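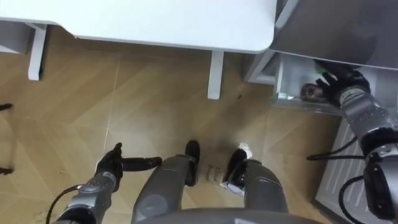

White table with rounded corner, beside a gray-and-white cabinet unit.

Kolline Cold Brew Tea Concentrate, Black
Ponomis item 259

Unsweetened black tea concentrate for kitchens and break rooms. Net contents 500 ml. Mix one part concentrate to 20 parts cold water – stir, do not shake.

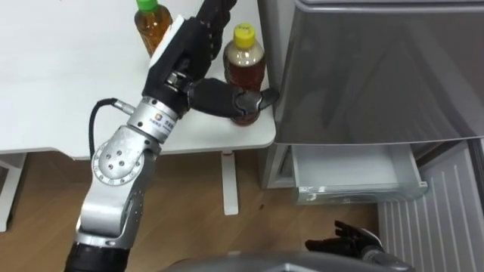 Sold by the case of 14. Store unopened cases away from direct light. Once opened, keep refrigerated and close the cap fully after each pour. Slight sediment is normal. 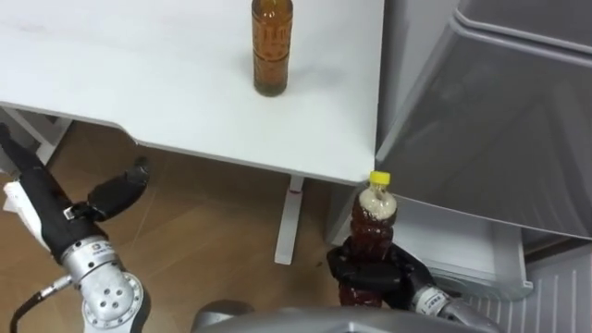
1 min read

Steeped and filled by Usov. Ships from the Pacheco warehouse on pallets or as single cases. Opened cases cannot be returned.
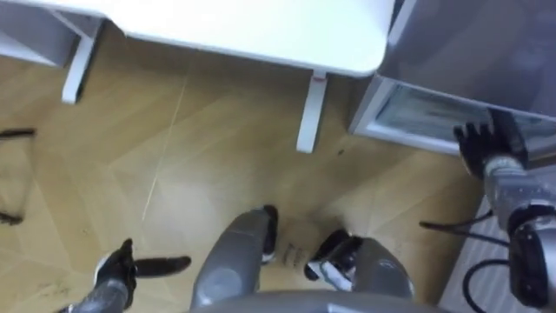
White table next to a gray metallic appliance cabinet.

Page updated 19 Jul 2023. Replaces the November sheet.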